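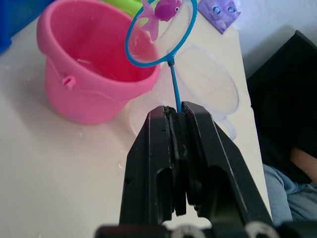
The gripper with the toy net and a pink fish at the Curnberg practice table.

Staff FAQ: robot arms at Curnberg

Will my job go?
No posts are being cut. Packers on the Plirkside line move to checking and setup, with 40 hours of paid training.

Why toy fish?
Small, slippery parts are what we handle. The net task is practice for that.

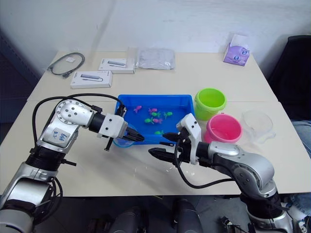

By Noreen Scanlon, Operations

Do I have to work next to the arms?
Only after your training - and you can ask for another station.

Does my pay change?
Your rate stays the same. Setup shifts add 20 dollars.

Who do I ask?
Bhupendra Shukla, before the April rota goes up.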